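Teaching two arms to set a garden table: news from the Gezer workshop

Many members asked at the August meeting what we are doing now behind the glass door at Gezer. The short answer is that we are showing a pair of robot arms how to work with small things from a garden shelf. The person who shows them is sitting two meters away and holds a second pair of arms, smaller and lighter. When she bends her wrist, the robot bends its wrist. When she closes her fingers, the gripper closes. Everything is recorded, the camera pictures and the joint positions together, and later the recordings go to Kumiko Aoki, who trains the model with them.

The task of this season is called "Labels and bottles". The garden cell has a marble-look tabletop, clear bottles with cork stoppers, a plant in a folded-looking pot, and small orange tags. The arms must take up a tag between them and bring it to a bottle. For a human hand this is a matter of a moment. By remote control it is much slower, and our new operators usually need a few evenings before they stop holding their breath.

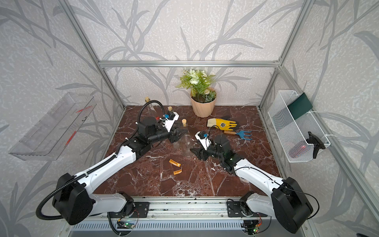

Saadet Sezer has made more recordings than any of us, and I asked her what she tells to beginners. Her first advice is to move both arms from the start. New people like to park one arm far away and do all the job with the other, and then the second arm has to travel a long way when it is needed. Her other advice is about mistakes. If the tag slips, do not stop the recording and do not become angry with the pedals. Pick it up again, slowly, and finish. Kumiko wants such recordings too, as long as they are marked "recovered" in the list.

What she does not want is hesitation. When the operator stops in the air to think, the model learns to stop in the air also, and it does not know what for. So please decide your way before you press start. You can practice the movement with your own hands on the desk, which looks a little silly, but it helps. 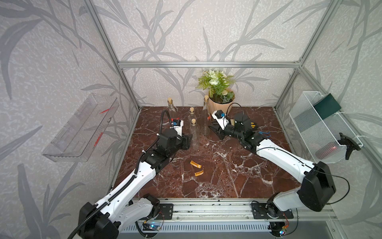 Photo: Oğuzhan Baysal / Gezer workshop

We have now 723 accepted recordings for this task. Hülya Gökçe looks at each one before it is counted, and she is strict. The most common reason for refusing is that the operator's session began with the arms in a wrong rest position. The second is that somebody moved the bottles by hand after the recording was already running. The bottles should change their places between recordings, this is even desired, but please take your hands out of the cell first and only then begin.

Some words about the clear glass. Firdevs Dursun proposed in spring that we use painted bottles, which are easier to find for the cameras. We tried it with the Ronmont software and the results were good, too good in fact, and when we came back to clear bottles the arms reached beside them. So we stay with clear glass. It is more work for all of us, and I think it was the right decision.

The wrist cameras are a different matter. They see the last few centimeters very well, and the operator can have their picture on the side screen. Saadet uses it only for the closing of the jaws. Oğuzhan looks at it the whole time and gets a stiff neck. Both ways are allowed. 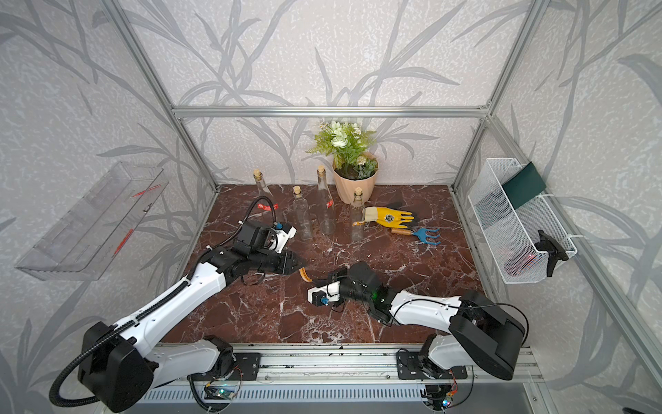
Passing a tag from one gripper to the other is still the part where most people ask for help. The giving arm should be completely still before the taking arm closes. After that, wait a short moment, open the first gripper, and draw it back in a straight line. If you turn it while it is opening, the tag turns too and the next step becomes difficult. Hülya has put four good recordings of this movement in the shared folder, under "handover", and it is worth watching them before your first turn.

The operator desk is free for members in the evenings from 6 p.m. Each turn is 12 recordings, then there is a break, also for people who say they are not tired. If you want to join, write your name on the sheet beside the desk or send a message to Oğuzhan. The next task will use the hand cultivator, and for this we still look for two persons who are left-handed.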